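Umness door-opener build — FAQ

Same questions keep landing in the inbox so putting the answers in one place. Last edited 16/12/2019. Will add to it when there's time.

What is it?

A hobby robot arm on a wheeled base that is meant to open inside doors. Built in a shared workshop in Povance, mostly in the evenings. The software side runs in a simulated house so we don't wreck real doors. Or not so many of them.

Why doors?

Wanted one job, done well. Lots of home builds try to fetch drinks and fold socks and end up in a cupboard. A door is the same door tomorrow.

Is it finished?

No. It opens doors in the sim, most of the time. On the bench it turns a handle bolted to a plank. Real doors are next.

Which simulator?

Our own rooms, loaded into a free physics engine. The room set is called Ellau and comes as one download. Unzip it next to the main folder, not inside it. If you put it inside you get grey walls and no floor and then you write to us.

How many rooms are in Ellau?

11 at the moment. Four of them have working doors, the others are for driving practice.

Can I add my own room?

Yes. Copy the room nearest to yours and change it. Keep the names of the hinges as they are or the door won't load. Measure your own handle from the floor to the middle of the knob, in milimetres, and put that in the settings file.

Do round knobs work? Or only levers?

Both, levers are much easier. For a knob the fingers have to close before the wrist turns — if yours slips, raise the grip setting a little at a time. Start at 4.

What's the square printed marker for?

Finding out where the hand is. The camera looks for the marker and works out the angle from it. Print it on matt paper. Glossy paper catches the ceiling lights and the camera loses it.

Can I use a smaller marker?

Ours is 43 mm across the black part. Smaller works close up. Change the size in the settings as well, people forget this and then the arm reaches past the door.

My sim hand goes straight through the door.

Contact is switched off in the quick-start file so it runs on old laptops. Open the full file instead.

It's very slow.

Turn off shadows. Then turn off the second camera. If still slow, close the browser, the engine wants all the memory it can get.

What did it cost?

484 euros so far, not counting workshop fees or the parts we already had in drawers. Motors were the biggest bit by far. The base came off a broken trolley.

Where did you get the motors?

Hrnčiar, a small surplus shop. They don't always have stock. Any motor with the same shaft and a position read-out should be OK but you'll need to redo the bracket.

Are the finger pads printed?

On the real one, yes, with foam tape over the top. The tape wears out so keep a roll handy. In the sim you can set how grippy they are with one number.

Is it safe round kids or pets?

Treat it as not safe. There is a big red stop button on the real base, wire yours in before anything else. Don't run it when you are out of the room.

Can you sell me one?

Sorry no. Files are free, have a go.

Do you have pictures of the Ellau rooms?

A couple, straight off the screen. Teal door with the brass handle first, a wall and some open floor second.
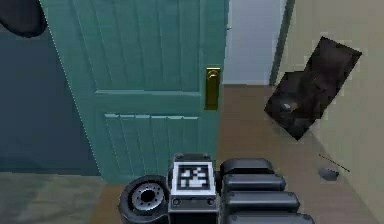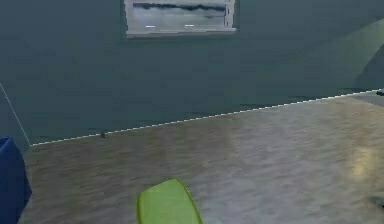
Reading time: 4 min

Can I change the wall colours?

Yes, in the colours file. Save, then reload the room. If you want to test the camera properly try a few different colours, ours picked out the handle fine on one door and got lost on a paler one.

The wall textures look blurry.

They are small files on purpose. Bigger ones are in a seperate folder if your machine can take it, no difference to how the arm behaves.

Does it run on a Raspberry Pi?

The real arm does. The sim doesn't, or not at any speed you'd enjoy.

Can I come and see it?

The workshop has an open evening in July. Otherwise write first, the arm is often in bits.

How do I report a bug?

Use the form on the Umness page. Say which room, which file you opened and what you changed. Paste the whole log please, not just the last line — the useful part is usually higher up.

Can I help?

Yes please. Most wanted: someone who knows about wrist bearings, and anyone willing to measure the doors in their house and send the numbers over.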